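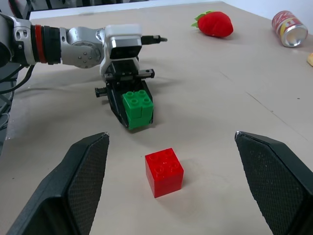 Plikham Bus Timetables
README, last touched 4/28/09

What you get

Every bus timetable we could lay hands on for the Plikham district, typed out as plain comma-separated text. There are 358 files, one per route per timetable issue, covering the Plikham town services, the Kandby circulars and the long slog out to Drandodport by way of Nutsugah.

The times are the printed times. Anyone who has stood at Nutsugah Cross in March will know how much that is worth, but the printed times are what we had.

File names

Route number, then issue year, then a letter if there was more than one issue that year. So 43_1987b.csv is the second go at route 43 in 1987, the first having left out Sundays by mistake. Both are in the set. The first is a fair record of what passengers were told.

Columns

route - as shown on the blind, kept as text, because of the 12A
stop - stop name, spelt as printed
time - four digits, 24-hour clock, no colon
days - MF, S, SU or SCH
note - footnote letter, if any; see notes.txt

Times after midnight carry on past 2400, so 0015 on the last Kandby bus is 2415. Please don't "fix" this. Someone did, and for a while the last bus left before the first one.

Blank times mean the bus doesn't call. A time of 9999 means the print was unreadable, usually a fold, sometimes tea.

Stop names

A mess. The stop outside the old gasworks has gone by Gasworks, Gas Works, Gas Works Road and, for one hopeful summer, Riverside. We left them all as printed and put a lookup in stops.txt, which ties each spelling to one stop number. There are more spellings than stops by some distance. Grid references are given where we are sure of the spot and left empty where we are only confident.

Known faults

Route 2 has no files between 1974 and 1979. It ran, we are told, but nobody kept the leaflet.

Drandodport Harbour and Drandodport Harbour (Sheds) may be the same stop. Two of us think so and the lookup says otherwise.

Fares are not included. The fare tables were printed in a typeface 700 people could argue over and still not agree which was a 3 and which an 8.

School-day journeys are marked SCH with no attempt to work out when term was.

Loading it

Any spreadsheet will open the files. Most will then helpfully strip the leading nought off 0715, so import the time column as text. Line endings are Windows ones. Sorry.

Terms

Use it for what you like. Say where you got it. Don't catch a bus with it.

Corrections

Send the route, the year and a scan of the page. "I remember it being earlier" goes in a separate folder - quite a full one.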